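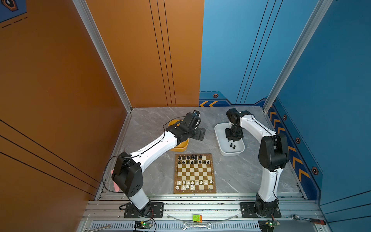
Seasonal Field Technician, Flying Squirrel Survey

Employer: Rolside Wildlife Station
Location: Morais Forest, with lodging at the station
Positions open: three
Start: November

Background

Rolside surveys northern flying squirrels on 4,000 acres of mixed conifer forest between Morais Ridge and Flulel Creek. Nest boxes are set along 19 transects and checked on a fixed rotation. The previous season produced 1,458 box checks. The same protocol applies this season, with one change: boxes on the creek side are now fitted with temperature loggers, which are read out at each visit.

Duties

Walk assigned transects and inspect each box by ladder or pole camera.
Record occupancy, nest material, droppings and signs of use by other species.
Handle, weigh and ear-tag squirrels under the supervision of the crew lead.
Download temperature loggers and replace batteries when the reading is low.
Enter data in Pruvudon, the station's records system, before the end of each shift.
Clean and repair traps, handling cones and ladders.
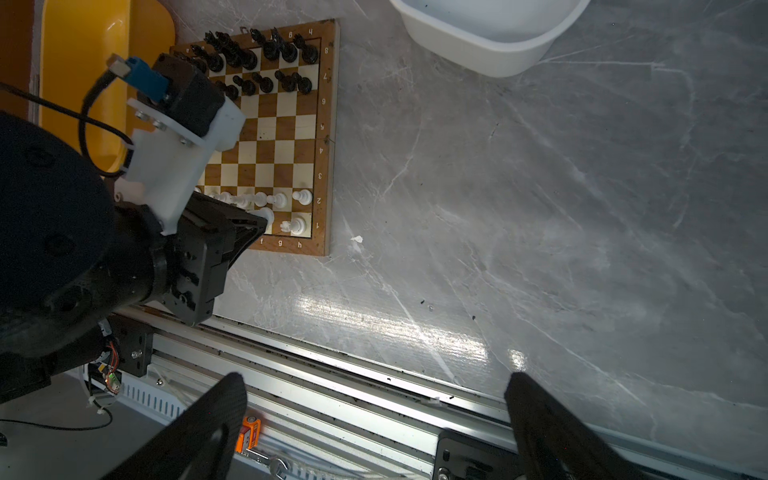

Shifts begin at 6:30 a.m. Evening emergence counts are held twice a month and end by 10 p.m. Hours worked on a count are taken off the following shift. Most transects are reached on foot from the forest road, and slopes are steep on the ridge side. Snow is likely from the second month on. Snowshoes are issued.

Requirements

Coursework in biology, forestry or a related subject, or one season of paid field work.
Ability to carry a 40-pound pack over rough ground and to work from a ladder.
Valid driver's license.
Current tetanus shot. Rabies vaccination is preferred and can be arranged after hiring.

Experience with small mammal handling is useful but not required. Training takes up the first week and covers box inspection, handling, tagging, radio use and data entry. Technicians do not handle animals alone until the crew lead has signed the training sheet. 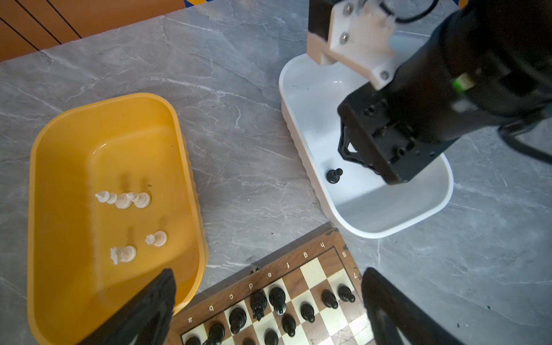 White chess pieces in a yellow tray, next to the board.

Pay and lodging

Pay is hourly, with overtime. Lodging is a shared bunkhouse with a kitchen, at no charge. Cell coverage is poor; the office has internet. Pets are not allowed. 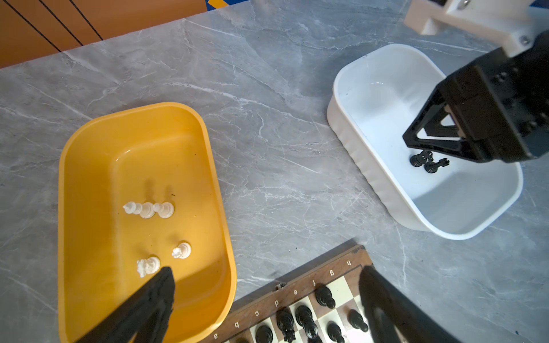 Yellow tray with white pieces, including a knight.

How to apply

Send a resume, a one-page cover letter and contact details for two references to the Rolside hiring desk. Put "Squirrel Technician" in the subject line. State your earliest start date and any dates you cannot work. Applications are read as they arrive, and the posting stays open until all positions are filled. Interviews are by phone.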